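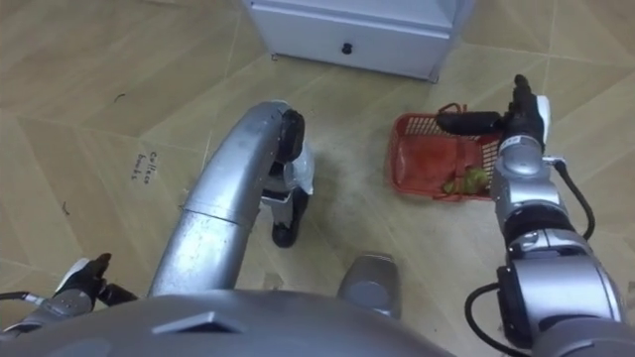 Emton Household Handling Project
Progress report to the Jomholm Fund, third reporting period

Work completed

Collection of demonstrations for the carrying tasks went on through October at the Drirnberg site. We recorded 2791 episodes in the period. After review, 2233 were accepted into the training set. The remainder were rejected or are waiting for a second look. The most common reasons for rejection were a late start of the recording, a dropped frame sequence from the head camera, and an operator stopping before the task was finished.

Of the accepted episodes, 915 belong to the basket task, which was added to the plan at the start of the period. In this task the robot has to take hold of a basket, move it between the floor and the top of a low cabinet, and let go without tipping it. The contents change between episodes. Operators pick from a bin of groceries and small objects and are asked not to use the same item twice in a row.

The other accepted episodes cover wiping, drawer opening and folding. Folding is behind plan. Most of the folding episodes from the first two weeks had to be thrown out after we changed the starting position of the cloth, and we have not caught up.

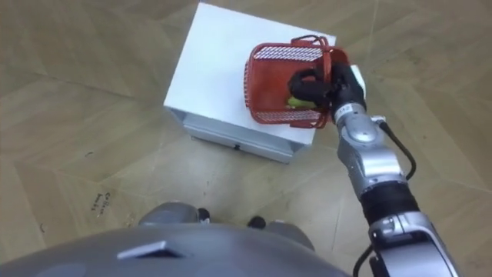

Basket task, Drirnberg site: right gripper at the basket on the cabinet top.

Basket handling has been harder to record well than we expected. A grip on the handle and a grip on the rim lead to different arm motions, and operators had been mixing them without noting which one they used. Each episode now carries a grip label, entered by the operator right after the recording stops. Episodes from before the change are being labeled by hand from the video.

Equipment

The right wrist camera was replaced once. Calibration is now checked every Monday before the first session, and again after any hard contact with furniture. Storage is adequate until the end of the next period.

Training

A first policy was trained on the accepted basket episodes using the Polat pipeline. It has been run offline only. Tests on the robot are set for next period, and we have no success rates to report yet.

Spending

Spending is within budget apart from operator hours, which ran over due to the relabeling work. We ask to move funds from the travel line to cover this.

Plan for next period

Finish relabeling the older basket episodes.
Bring folding back up to plan.
Train 4 more operators and start an evening shift.
Run the first basket tests on the robot and report results by grip type.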